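Huresar Home Help
Home Topics Floors Walls Closets & Laundry Ask Log in

Topics > Walls > Paint and sealers

Sealing cement backer board seams before waterproof membrane, and does the primer matter?

Posted by lekota_mixer

I am rebuilding a tub surround. Half-inch cement backer board is up on three walls, screwed to the studs, with a 1/8 inch gap at every seam and in both inside corners. The plan is alkali-resistant mesh tape, thinset over the tape, then two coats of a roll-on membrane, then porcelain tile.

The membrane I bought is Pavura, the green pail. The label says "prime porous substrates" and gives no product name. The store also sells a Rerketti primer in a jug, and the clerk said any acrylic primer would do. A neighbor says to skip primer and wipe the board with a wet sponge.

What I need to know:

1. Does the board need primer, or is damp board enough?
2. Do the taped seams have to cure before the membrane goes on, or can it all be done the same day?
3. The corners move a little when I lean on the wall. Is tape and thinset enough there?

The room is unheated and was 58 F this morning. It is the only bathroom in the house, so I would like to keep the downtime short.

15 votes

gridline_tile

Taking these in your order.

Primer. Cement board pulls water out of a roll-on membrane quickly. If the first coat skins over before it levels, you get pinholes, and the second coat will not always close them. The two usual fixes are a compatible primer or a first coat thinned with clean water in the ratio the maker allows. Look for the data sheet, which is longer than the pail label and should name the primer or the ratio. I would not mix brands on a wet wall. The jug may well be fine, but if the system fails neither maker will stand behind it. A damp sponge wipe is still worth doing to get the dust off. Sponge, let the surface go from shiny to dull, then prime.

Seams. Let the thinset get hard. At 70 F that is normally overnight. At 58 F I would wait a full 24 hours and then scratch a seam with a nail. If it powders, leave it alone. Fresh thinset under membrane holds its water and the membrane stays soft over it. Put a heater in the room the night before, aimed at the floor and away from the board, and keep it on through both coats.

Corners. Movement you can feel by leaning is a framing problem, and tape will not fix it. Check whether the board edge lands on a stud on both sides of the corner. If one side is floating, take that sheet off, add a 2x4 nailer and rehang it. Once it is solid, tape the corner, fill it, and embed the membrane maker's fabric strip in the first coat. Leave the tile joint at the corner free of grout and fill it with silicone.

Use a wet film gauge if you can get one. Most people roll it too thin, especially up high. Measure the walls and check the coverage figure on the pail against what you used. If there is half a pail left over, it went on too thin.

42 votes

basement_5

I skipped primer on mine and it has held since August. Used the sponge. Two thick coats. Same day on the seams too, but it was hot out.

Three months is not much of a test, I know.

2 votes

patchandprime

Agree with gridline_tile on the nailer. Two additions.

Seal the cut edge of the board where it meets the tub. Leave a 1/4 inch gap above the tub flange, brush primer and membrane onto the raw edge, and fill that gap with silicone after tiling. Board that sits on the tub deck wicks water up from the bottom row.

Also do the screw heads. They should sit flush. Skim them with the same thinset when you do the seams, in one pass, so there is only one cure period to wait through. Any screw that broke through the face of the board does not count as holding. Put another one in two inches away.

With one bathroom, plan on four days from tape to first tile at your temperature. Anything shorter depends on the heater.

9 votes

This thread has been viewed 218 times.

More from Closets & Laundry: Hanging knit shirts without stretching the collar

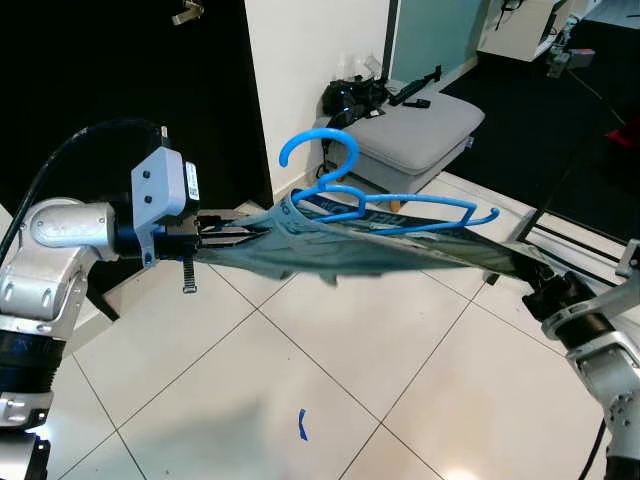
Blue plastic hanger through the neck of a T-shirt or similar top.

Last updated: Monday, October 13, 2025

Contact | Posting rules | Copyright Huresar Home Help | Back to top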